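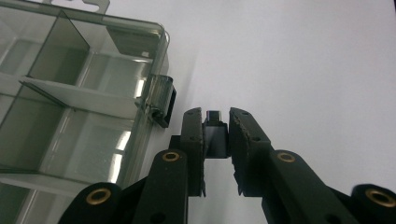
Plostside Repair and Craft Room
Progress report to the Kovalchuk Fund, March

1. Purpose of the grant

The grant was awarded to bring the small parts held at the Plostside room into proper order. Screws, washers, beads, hooks and sewing notions had built up over several years in jars, envelopes and biscuit tins, and much session time was lost in looking for them. The agreed work was to sort the stock, house it in divided boxes and produce a written index that any member could follow.

2. Work completed in this period

The choice of box has been settled. Three types were compared, and the clear grey-tinted organiser with a clip latch at the side was preferred. Its contents can be checked through the plastic without opening it, and the hanging tab allows it to be stored on a hook where shelf space is short. The cells are rectangular and separated by thin partitions.

An order for 100 boxes was placed with Venari and has been received in full. One carton arrived with 8 cracked lids. The supplier replaced these at no charge.

Sorting began with the fastenings, as these are the most heavily used. All wood screws and machine screws have now been boxed by length and head type. Buttons and press studs are finished. Beads are partly done, and work on them continues on weekday mornings from 10 o'clock.

3. Labelling and index

Each box carries a shelf letter and number, repeated in the index. The index stands at 805 entries. Verena Kofler has prepared the layout and checks new entries before they are added. Members have asked for the thread sizes of machine screws to be given in full, and this has been adopted.

4. Matters arising

Very small items, chiefly seed beads and watch screws, can pass beneath the partitions if a box is carried on its side. Such items are now placed in lidded tubs first - the tubs fit within a single cell - and a note to this effect has been added to the handling sheet.

The shelving supplied by Clernov is slightly too shallow for the boxes to lie flat with the tab facing outwards. They are being stored upright for the present. A quotation for deeper shelves has been requested and will be forwarded to the Fund when received.

5. Expenditure

Spending on boxes and labels is within the approved budget. The sum set aside for shelving has not been drawn upon. We ask that it be carried forward to the next period, pending the quotation.

6. Next period

Sorting of beads will be completed, followed by hooks, hinges and electrical fittings. A printed copy of the index will be placed beside the door and a second copy sent to the Fund.

Submitted on behalf of the Plostside Repair and Craft Room by Verena Kofler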